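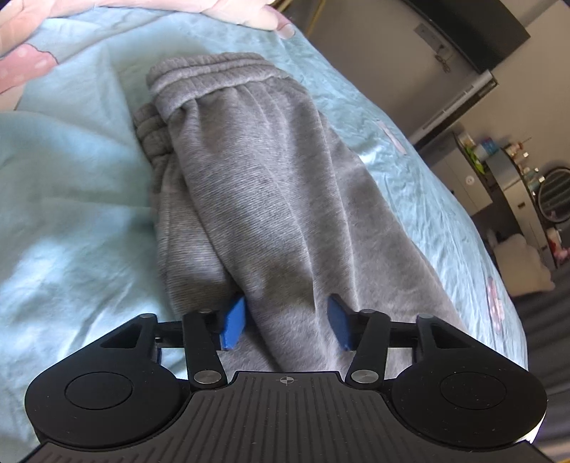 Equipment planning for a gripper project should begin with the consumables, and most student budgets begin with the robot. The parts that touch the work wear out first, and they are the parts for which prices are least often requested. On a hand-held gripper of the two-finger type, the blue fingertip pads are a consumable. The linkage arms, the pivot pins and the small screws at the joints are spares. The housings and body are capital. A soft, thick knit such as a pair of sweatpants on a bed sheet is a fair working load for costing, as the tips have to close on folds of cloth and will often meet the sheet beneath. Enter the three classes on separate lines and do not combine them.

Home Courses Handouts Timetable Contact
Search this site Enter keywords Go

Unit 4: Costing a Gripper Cell for Textile Handling
Notes by Orlando Villanueva, 30 March 2020

4.1 Classes of cost

Capital items are bought once and written down over the life of the project. Spares are held against failure. Consumables are used up at a rate that can be estimated before purchase. The Jimwood exercise assumes 200 hours of handling per unit between pad changes. Use that figure in your own sheet unless you have measured a better one, and state which you have used.

4.2 How many units

Two operators working the same shift need two grippers and one held back. The order is therefore for 3. Groups that order exactly as many units as operators lose a full shift at the first loose fastener. A unit under repair still occupies a line in the inventory and should be marked as unavailable.

4.3 Worked case: Urevine

The Urevine plan covers collection in furnished bedrooms, with garments laid out on made beds. Segundo Cabrera drew up the first version and left out the following, all of which were added later:

- spare pads, ordered in pairs
- pivot pins and joint screws, bagged by size
- a set of garments in several knit weights
- bed sheets, plain and printed
- cleaning cloths for dust on the housings
- carrying cases

The garments and sheets were at first charged to general stores. They belong to the project. A printed sheet under a plain garment is a different test condition from a plain sheet, and both need to be bought if both are to be reported.

Allow 70 hours for operator training across the team. This is labour and goes on the staffing sheet, but the pad wear during training goes on yours.

4.4 Quotations

Obtain two quotations for each capital item. For the exercise, use the Brilenico and Quintero price lists in the course folder. Brilenico quotes the gripper with pads fitted and no spares. Quintero quotes body and fingers separately, so the totals cannot be compared until the finger assemblies have been added. Check that both include delivery.

4.5 To hand in

One costed sheet with the three classes kept apart, and one page giving the pad change interval and the source for it. Sheets without a spares line will be returned unmarked. The revised price lists will be issued in June and do not apply to this exercise.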